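The Small Stack: Colored Blocks and the Discipline of the Tabletop

A feature on wooden blocks, the surfaces beneath them and the institutions that still keep them in use

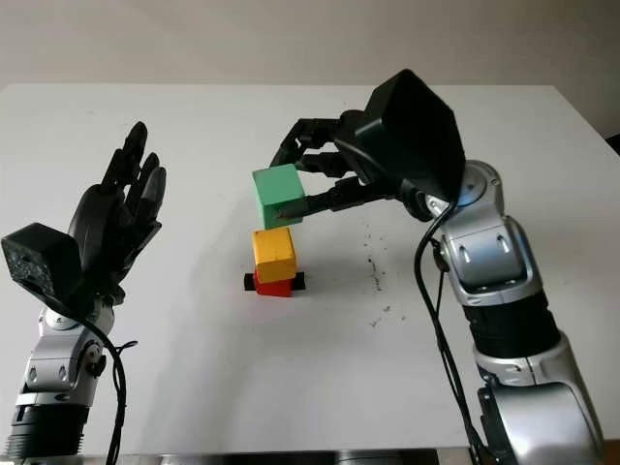
Too many blocks is the usual mistake, according to a reader's letter sent to these pages from Morin, which went on to argue that a child given four will build for longer than a child given the whole tub, and that the same holds for the adults who sit down beside them.

The letter arrived in response to a short notice on the Korka Play Library's new lending sets, and it drew more replies than the notice itself. Several correspondents agreed. Others objected that a small set cannot make a bridge worth crossing, let alone a castle, and that scarcity leads to quarrels. The disagreement is an old one. It touches on a matter that schools, libraries and toy makers have had to settle each in their own way: what a set of building blocks is for, and how large it needs to be.

The Korka Play Library has operated from two ground-floor rooms on the east side of town for many years. Its lending catalog lists 329 items, among them puzzles, dolls' furniture, balance toys and musical instruments. Wooden blocks make up a modest share of the catalog but a large share of the loans. They go out most heavily in December, when families are at home and visiting cousins must be kept occupied, and they come back in January with crumbs in the bag.

Until last year, the library lent its blocks in a single format. Each canvas bag held 102 pieces, mixed in shape and color, and weighed enough that younger borrowers could not carry it to the door. Staff found that the bags were popular with families who had a large floor and much less so with families in apartments. A common remark on the return form was that the blocks had been tipped out once, admired and put away again. Missing pieces were also a burden. A full count at the returns desk occupied one member of staff for the better part of a quiet morning.

The revised program retains the large bags and adds a second format, known in the catalog as the table set. It contains 20 blocks in a shallow tray with a sliding lid. The selection is deliberately plain: cubes, a few longer pieces and a pair of half-lengths, all painted. There are no wheels, arches or printed letters. A single card lies on top, giving the contents on one side and cleaning instructions on the other.

Building at table height

The choice of a table set reflects a view about where building is best done. Floors have much to recommend them. They are large, they cost nothing to arrange, and a tower that comes down on a rug does so without much noise. For long roads, fences and farms, the floor remains the natural place.

A table asks for a different kind of attention. The builder sits or stands with the work at chest height, and the eye is close enough to the joint between two blocks to see whether the upper one is square to the lower. The elbows may be rested. The limits of the surface are plain, and the builder must plan within them. A plain, pale tabletop is favored by many teachers of young children for the simple reason that colors show clearly against it, and a block that has strayed from the pile is easily found.

The condition of the table matters more than its size. The library's guidance to borrowers recommends a surface that is level, dry and free of a cloth. Tablecloths slide, and they transmit every movement of a neighbor's sleeve. Where a table rocks, a folded card beneath one foot will often be sufficient. The guidance also suggests that the builder's chair be drawn in before the first block is placed, which sounds obvious until a finished tower is lost to the scrape of a chair.

What a stack teaches

The simplest thing that may be made with blocks is a stack, and teachers in the Morin school district continue to give it a place in the first year. The exercise is described in the district's handbook under the heading of handwork. A pupil places one block on the table, adds a second, and continues upward until satisfied or until the stack falls. No height is set. No mark is given.

Within so plain an exercise there is a good deal to learn. The first block must be set down flat. The second must be lowered and released, and the release is where most beginners come to grief. A hand that opens too quickly will drag the block a little to one side. A hand that lingers will tremble. Pupils who have been stacking for some weeks tend to hold the block for a moment just above its place, correct the angle and then let it settle under its own weight.

Color enters the exercise later. Once a pupil can build a stack with confidence, the teacher may build a second one alongside and ask for a match, red upon blue or blue upon red as the case may be. The task is harder than it appears. It requires the builder to look away from the work, hold an order in mind and return to the work without losing that order. Pupils commonly begin at the top, which is the part that catches the eye, and discover that they have nothing to rest it on.

The handbook advises teachers to wait in such cases. A pupil who begins with the wrong block will nearly always notice, and a correction offered from across the table tends to bring the building to an end.

The makers' view

Firms that supply blocks to schools and libraries have followed the discussion with interest. Skadico, which has produced painted blocks for institutional buyers since its founding, supplies the table sets now in use at Korka. Its catalog describes the corners as eased – softened by a light sanding so that they are comfortable in the hand while leaving the faces flat to the edge. A heavily rounded block is pleasant to hold and poor to build with, as the area on which the next block may rest is reduced on every side.

Paint presents a related difficulty. A thick, glossy coat looks handsome on the shelf and makes for a slippery stack. A thin coat grips better and wears sooner, particularly at the corners, where bare wood begins to show after a season of regular use. Skadico has settled on the thinner coat and offers repainting for institutional customers. Dronano, a smaller workshop, leaves two opposite faces of each block unpainted, so that wood rests upon wood and the color is carried by the sides. Both approaches have their supporters. The play library has a small number of Dronano blocks in its reading corner, where they are said to be the first to be picked up and the last to be put back.

Neither firm recommends mixing its blocks with those of another maker. Differences in size too slight to be noticed in the hand become evident by the fifth or sixth course, when a wall that began level starts to lean. Families who have inherited blocks from several sources may wish to sort them by laying them in a row against a ruler and running a finger along the top.

Care and storage

Wooden blocks need little care, provided that they are kept out of water. The library cleans each returned set with a cloth that has been dampened and wrung out, and the blocks are then spread on a rack overnight. They are never soaked. Soaked wood swells unevenly, and a block that has swelled will rock on the table for good.

Storage has received more thought than might be expected. Deep tubs encourage rummaging, and the noise of rummaging is the chief complaint of those who share a room with a builder. The shallow tray has the advantage that every block may be seen at once. It has the further advantage that an empty space shows. Since the trays were introduced, the returns desk has given up counting the table sets altogether; the lid is slid back, the tray is looked at, and the set is passed for cleaning.

Worn blocks are not discarded at once. Those with chipped paint are set aside for repainting in batches. Those with dented edges go to the reading corner, and the few that have split are removed from use.

The question raised by the letter from Morin has not been settled, and the library does not propose to settle it. Both formats will continue to be lent through the coming year. Borrowers may take one large bag or one table set at a time, and a household that wishes to compare the two may exchange one for the other without waiting for the usual return day. Reservations for December open at the front desk in the autumn, and the large bags may be collected by handcart on request.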